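Siment teacher training programme moves to paired mentoring

The Siment school partnership has changed the way it supports newly qualified teachers, replacing its single-mentor model with a paired arrangement from the start of the autumn term. The change was confirmed in a notice to member schools on Monday, September 23, 2024.

Under the old model, each new teacher was assigned one mentor from the same department for the full induction period. Under the new one, each is assigned two: a subject mentor, who observes lessons and comments on content, and a general mentor from a different department, who deals with workload, marking and classroom routines. The two mentors do not share notes unless the new teacher agrees.

The partnership has 146 new teachers on its books this year. Mentors are released from timetable for one period a week, and the release time is paid for from the central training budget.

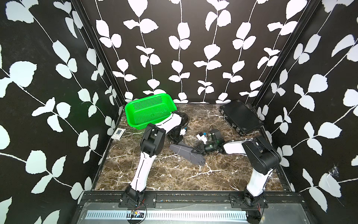
Patterned wall panels and a green basket.

Demetrius Lindqvist, who coordinates induction for the partnership, said the previous arrangement had depended too heavily on a single working relationship. "Where the match was good, the year went well. Where it was poor, the new teacher had no second person to go to, and we often heard of the problem only at the final review," he said.

The proposal followed a survey of current and former staff, which closed in June and drew 804 replies. Respondents were asked to describe the most useful piece of advice they had been given in their first year and to say who had given it. A large share named a colleague outside their own department. Several named a person who had since left the profession and whom they had never thanked.

The survey also asked long-serving teachers whether they could recall giving advice of this kind. Few could. Lindqvist said the gap between the two sets of answers had influenced the design of the scheme, which now includes a short written exchange at the end of each year.

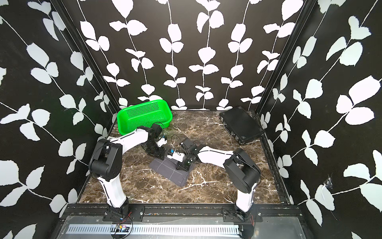
In that exchange, the new teacher records which conversations were of use and the mentors receive a copy. The record is not used in appraisal and is not passed to head teachers. It may be left blank.

Training for mentors is being delivered by Prokidance, which has run the partnership's induction days under a separate contract. The course takes up to 20 hours, spread over the autumn and spring terms, and covers lesson observation, giving feedback after a failed lesson, and the limits of confidentiality. Mentors who have completed the earlier course are exempt from the observation unit only.

Schools in the Plirneck area will join at a later stage. Their induction year is already under way with single mentors, and the partnership decided against reassigning staff in mid-year. New teachers there may request a general mentor from a neighbouring school in the meantime, subject to travel time.

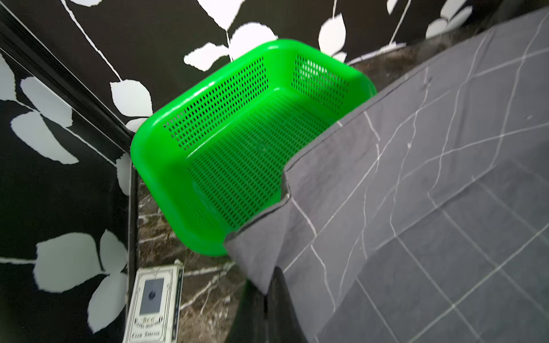 Green perforated basket beside a marble-print cloth.

Arrangements for part-time staff are unchanged in length but differ in one respect. A part-time teacher may choose to meet both mentors in alternate weeks, so that no more than one meeting falls in any week. Requests should be made in writing to the induction office before the half-term break.

The partnership will review the scheme at the end of the school year. The review will compare the number of new teachers who complete induction with the figure under the old model, and will repeat the survey questions in the same wording.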